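Went to the open day at Jevitz this afternoon, the robot place on the second floor of the old Hämmerli building in Wiltau. Notes before I forget them.

Sign-up was limited to 20 people per slot. I had the 3:00 and we started on time. You leave your bag at the desk and put on a visitor sticker. Coffee was free.

First half was a talk by Orhun Baysal, who runs the home tasks group. He kept it short. Their main customer is Banura, which manages rental apartments, so most of what they work on is turnover cleaning. Floors, trash, surfaces, in that order.

He said the arms were the easy purchase and the floor work has taken them 11 months so far. Small stuff on the ground is hard because every piece lies differently and the fingers have to come down very close to the planks without hitting them.

Then we moved next door for the tidy-up demo. It's set up like a living room, with a TV on a stand, an air purifier, and a big green hills mural on the back wall. Two arms, black grippers, litter on the floor.
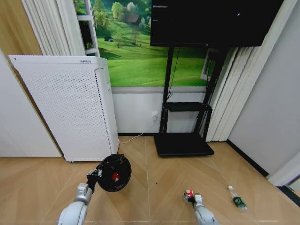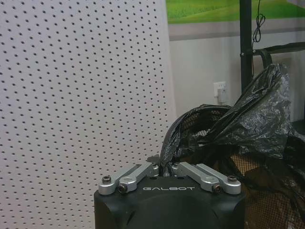
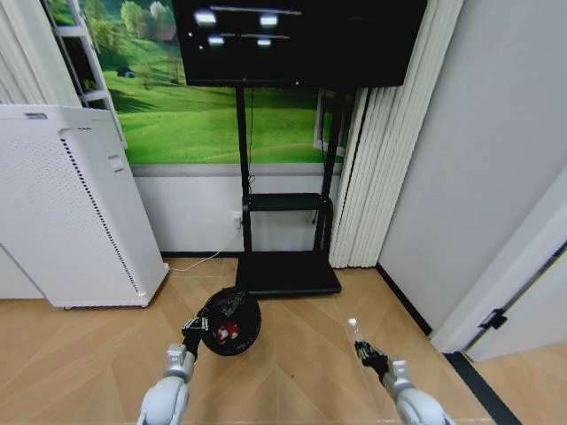
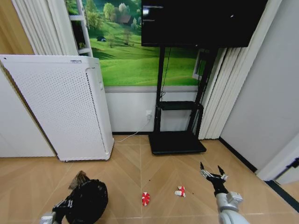

Visitors stood behind a tape line. You could ask questions the whole time, and Crescencio Mateos, who was at the laptop, answered most of them without looking up.

Someone asked about speed. It is slow. I clean up after two kids and I would beat it easily. Mateos said they could turn it up but they keep it down when there are people in the room.

I asked which is worse for them, thin plastic or clear plastic. He said both, for different reasons. Trash bags change shape every time you touch them, so the bag you planned for is already a different bag. Clear bottles are a camera problem, mostly the part without a label.

Another question was how much practice goes into a task like this. He said they log every run and had passed 3000 for floor pickup in February. Failed runs are kept too. He said those get looked at more than the good ones.

Price came up, of course. Baysal said they don't sell to homes and have no date for it. Banura pays by the apartment. He wouldn't give the figure.

There was a guy behind me who wanted to know about stairs. No stairs. Elevator buildings only for now.

The second room was supposed to have a dish loading demo but they were still setting up when our slot ended. The 4:00 group may have gotten it. If you were in that one, tell me how it went.

Parking is behind the building, 20 spaces, and it was full when I got there. Take the bus if you can. They said the next open day will be posted on the door and on their site, same sign-up as this time.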